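The Word on the Egg Carton
By Siriporn Chareonsuk
Mar 14, 2026

I eat eggs. I say this first, so that the reader does not expect a vegan essay from me. I eat fewer of them than before, and I pay more for each one, and I would like to know what I am paying for.

In my town, Kevden, the biggest grocery store is Forsyth. Last August it put a green sign over the eggs with the words "Now 100% cage-free." People were pleased and I was also pleased. Then I wrote to the company behind the store's own carton, Amadine, and asked how much floor each hen has, and whether the hens ever go outside. They sent me a polite letter with a drawing of a barn. 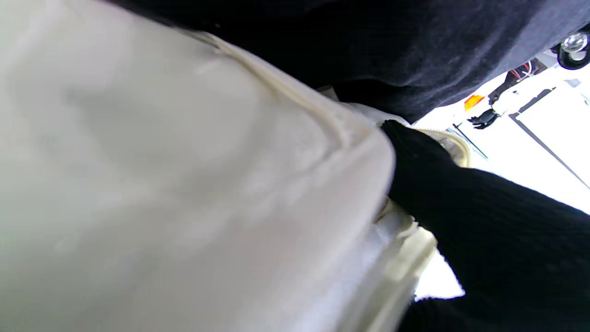 The second letter was shorter and told me that cage-free means the hens are free to move. I know what the word means. My question was how far they can move, and on what, and with how many others. A word which only says what is absent cannot answer this.

I do not want to be unfair. A hen without a cage can open her wings and walk to a nest. This is a real improvement and people worked many years for it. But I am afraid that the word has become a place where everybody stops.
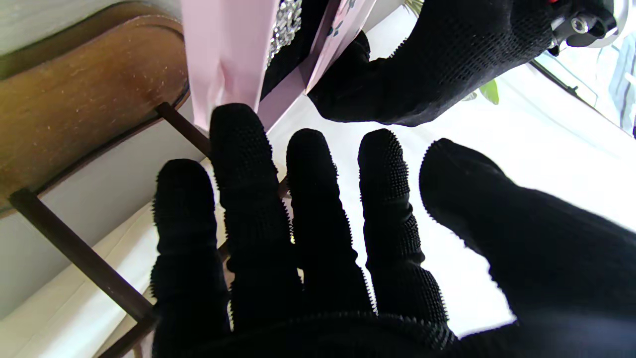

What I saw at Devlow

Devlow is a farm 40 miles from my home, and it accepts visitors if you call before. It keeps 370 hens in one barn, with a door to a field. The farmer answered every question, also the ones about which she was not proud – for example, that some hens peck each other in winter and that she has not found a good solution. I trusted her more after that answer than I trusted the drawing.

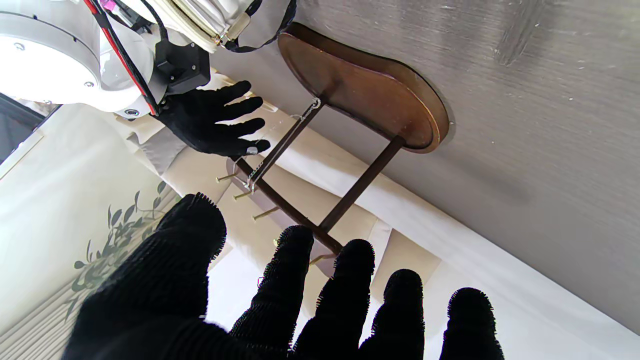 Height is a subject that shoppers almost never ask about. Hens like to sleep above the ground, and a barn that has only a flat floor does not give them what they want in the evening. Large barns solve this with levels, one above the other. It sounds generous, but a level can be good or bad. Take the brown wooden shelf in the photo, with its two levels and its rounded top board: to us it is a simple piece of furniture, but for a heavy hen the distance between the top board and the lower bar would decide if she lands well or is hurt. I would like the carton to tell me about ramps and perches. Today it tells me about sunshine.

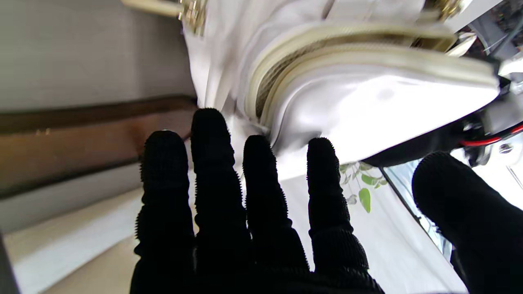 What should be on the carton

My proposal is modest. Every carton should carry 4 facts in plain print: the space for each hen, the number of hens in the barn, the hours outdoors, and the place where one can read the last inspection. If the hours outdoors are zero, then the carton should say zero.

Some friends tell me that shoppers will not read it. Maybe most will not. But a company writes differently when it knows that a few people read, and I believe the price can bear it. At Forsyth the cage-free dozen costs 50 cents more than the old one did. I pay it each week, and I am still waiting for an answer to my third letter.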